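Clornberg Picket Kit: Setting Up
Section 3: Your first day on the line

Welcome to the best-organised bit of the campaign! These steps cover the Serra Road gate, but they work just as well at the Prerkico depot.

Before you start
Read Section 2 (roles and rotas). You'll need the sign-in sheet, armbands, leaflets and the strike fund tins.

1. Meet your picket supervisor at the bus shelter and put your armband on.

2. Sign in. Write clearly, please! Strike pay goes out from these sheets.

3. Set up on the pavement beside the gate. Leave enough room for a pushchair or wheelchair to get by.

4. Hang the big banner first, then hand out placards. One message per placard reads beautifully from a passing car: "47 JOBS, ONE TOWN" got hoots all through March.

5. Give each leafleter a bundle of 200. We printed 2,000, so do be generous at shift change.

Note: Homemade signs are brilliant and we want more of them. Keep the words big and keep them on the dispute (pay, rotas, the job cuts). Jokes about bosses are fine, but leave out anything about their families or looks.

CAUTION: Never block or touch a vehicle. If a driver stops, smile, offer a leaflet and step back.

6. Start the chants! The Jematent songbook has the words, and number one is dead easy to pick up.
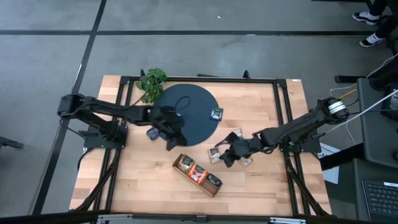
7. At the end of your turn, hand your armband to the next person and sign out.

8. Count the tins with a second person present, and both sign the slip.

Note: Reporters are welcome. Point them to Guido De Luca, who speaks for the branch, and carry on singing.

For rallies and marches, go to Section 4.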